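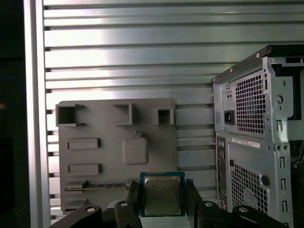
Barnico is planning its equipment purchases for the processor installation cell. The gallery records the work as it stands, for departments preparing budget requests.

**Assembly station.** A two-finger gripper holds a desktop processor by its edges, with the gray motherboard mock-up and a tower chassis behind.

**Budget.** Fingers are budgeted at $500 per pair and mock-up plates at $70 each. Requests over $2,000 require approval from Vandana Bajpai by Friday.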